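4. Des blocs de mousse et de ce qu'on leur fait dire

Figure 1. Bloc de mousse rouge posé debout sur la planche vert pâle marquée « 4 ».
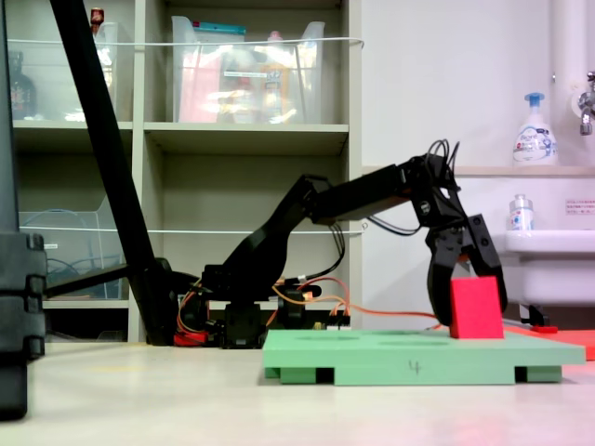

4.1. Le matériel et sa réputation

La littérature pédagogique prête aux blocs de mousse des vertus considérables. Ils développeraient la latéralité, la patience, le sens de l'équilibre, voire une forme précoce de raisonnement géométrique. Nous avons relu les textes qui l'affirment et nous n'y avons guère trouvé de mesures. On y lit des impressions d'adultes, consignées après coup, sur des enfants que l'on savait déjà à l'aise avec ce genre de jeu. Le présent travail ne prétend pas trancher. Il cherche seulement à établir ce qu'un bloc de mousse posé sur une planche permet d'observer, et la réponse tient en peu de lignes.

Le bloc de la figure 1 est rouge vif, tirant un peu sur le rose, plus haut que large et légèrement en biseau. Il repose par son bord inférieur sur le plateau. Cette forme en coin a son importance, car une partie des protocoles publiés décrit les pièces comme des « parallélépipèdes » et raisonne ensuite comme si toutes les faces se valaient. Dès que la pièce s'écarte du pavé régulier, dire qu'elle est « debout » ne suffit plus. Il faudrait encore préciser sur quelle face elle s'appuie, ce que les feuilles d'observation que nous avons dépouillées ne font presque jamais.

Le lot étudié provient de la ludothèque Trarkberg, qui le prêtait sans notice. La grille de cotation est celle dite de Sugawara, dans la version abrégée que Rekha Yadav a traduite pour notre groupe. Nous la conservons faute de mieux. Elle distingue la pose, le maintien et la chute, mais reste muette sur la durée à partir de laquelle une pose compte comme un maintien. Deux observateurs de bonne foi peuvent donc coter différemment le même essai, et cela s'est produit souvent.

4.2. La planche

On a beaucoup moins écrit sur le support que sur les pièces. C'est regrettable. La planche de la figure 1 est large et plate, surélevée par des pieds d'un vert plus foncé, et porte sur son chant avant un « 4 » tracé à la main. Sa surface laisse voir de légers creux circulaires. Nous ignorons si tous les auteurs qui travaillent sur du matériel comparable ont remarqué les leurs ; aucun ne les mentionne. Or un bloc qui mord sur un creux et un bloc posé à plat ne se trouvent pas dans la même situation, et la grille les cote de façon identique.

Dans notre propre série, nous n'avons pas relevé la position exacte des pièces par rapport à ces creux. C'est un défaut, et nous ne voyons pas comment le corriger après coup. Ramesh Malhotra a proposé de reconstituer les positions à partir des notes de séance. Après lecture des notes de février, nous y avons renoncé : « au milieu », « un peu à gauche », « comme hier » n'autorisent aucun calcul.

4.3. Ce que l'on peut retenir

Sur les 200 essais cotés, 7 ont été écartés pour cause de feuille illisible. Les autres donnent une tendance faible en faveur de la pose verticale, que nous nous garderons d'appeler préférence. Une pièce plus haute que large peut être redressée parce qu'on la veut debout, ou parce que c'est ainsi qu'on vient de la tenir en main. La grille ne sépare pas les deux cas. L'étude Grorkent, souvent citée à l'appui de la première lecture, repose sur près de 4 000 poses, et ce volume impressionne ; il ne change rien à l'affaire si la question posée à chaque essai reste aussi vague.

On nous objectera que la mousse présente au moins l'avantage d'être silencieuse et sans danger. Nous le concédons volontiers. Ce sont des qualités de rangement et de voisinage, et elles expliquent peut-être à elles seules le succès du matériel dans les salles où l'on travaille à même le sol. Elles ne disent rien des apprentissages. Le programme Sakent, qui recommande l'achat de lots complets pour chaque groupe, mélange constamment les deux registres, et ses tableaux additionnent des notes de confort et des notes de réussite sans que l'on comprenne bien pourquoi.

Il nous semble raisonnable de suspendre tout jugement tant que trois points n'auront pas été fixés par écrit : la face d'appui, l'endroit de la pose sur la planche, le seuil de durée. Une nouvelle série est prévue sur le même matériel. Nous n'en attendons pas de résultat spectaculaire, et un résultat nul serait publié dans les mêmes conditions.

Commentaires (3)

mdl_74
Enfin quelqu'un qui parle de la planche. Chez nous il y a deux modèles mélangés dans la même caisse et les comptes rendus n'en disent pas un mot.

Odile B.
Je vous trouve sévères avec Sugawara. La version longue donne bien un seuil de durée, en annexe. Encore faut-il l'avoir sous la main, j'en conviens.

p.lect
Pourquoi garder une grille dont vous dites vous-mêmes qu'elle ne sépare rien ? La section 4.3 aurait pu s'arrêter au premier paragraphe.

Contact : secrétariat de la revue | © Les auteurs, version mise en ligne le 2024-06-29 | Haut de page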